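Totix spring prize quiz – can I change my answer after I hit submit?

Asked by Weronika Makowska

Hi everyone, I hope this is the right place for this. I entered the Totix daily quiz this morning, the one with the Nolix headphones as the prize, and I was so pleased with myself for getting through all the questions before breakfast. Then I looked at my confirmation email and saw I'd put 1672 for the history one when I know perfectly well it was 1627. I swapped the digits!

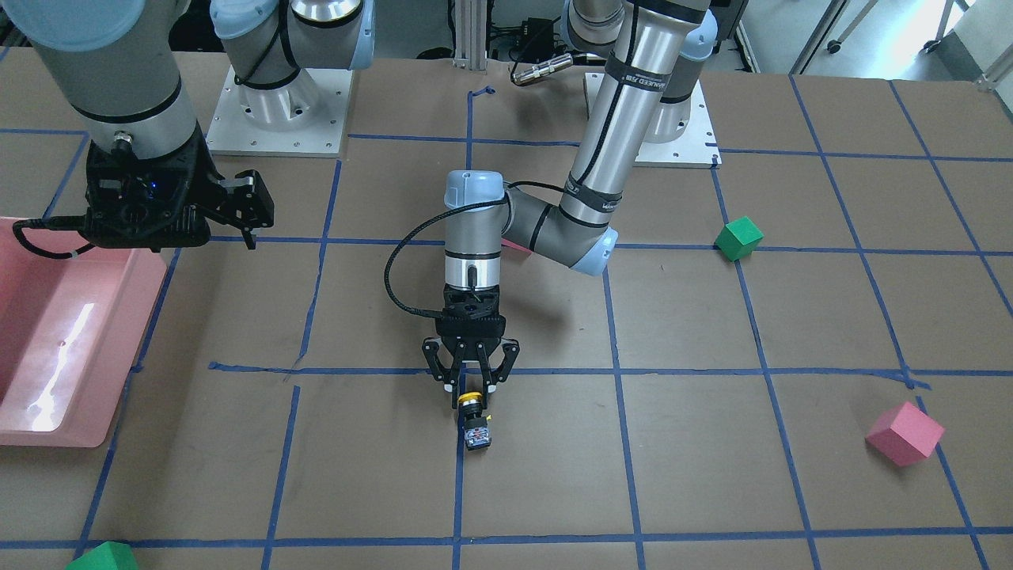 The rules page says one entry per account, and the quiz button is grayed out for me now. Does anybody know if I can fix it, or am I out of the drawing? It closes at the end of May.

2 answers

Khanyisile Joubert
Oh, I feel for you, I did the same thing with the Stilton hamper quiz last year. Sadly you can't edit an entry once it's in. But have another look at the rules, down near the bottom – you need 4 right out of 5 to go into the drawing, so one slip may not matter at all. My score was 86 points with one wrong and I still got the "you're in" email that evening. Please don't open a second account to try again, they do check, and they'll throw out both.

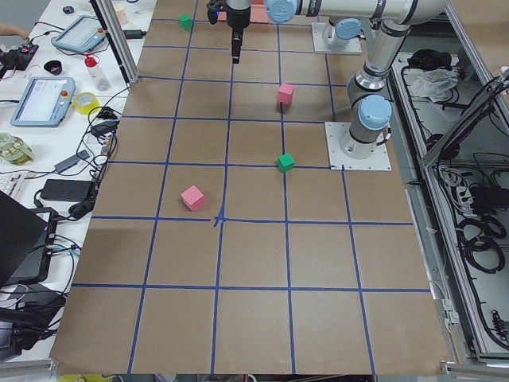 The bonus round opens at noon and it's worth doing too, it adds an extra ticket. Mine was one of those puzzles where you study a picture and then answer from memory, and I'm hopeless at them. Good luck, and do come back and tell us how you get on!

Maluleke
same here, no edit. they only give out 200 prizes anyway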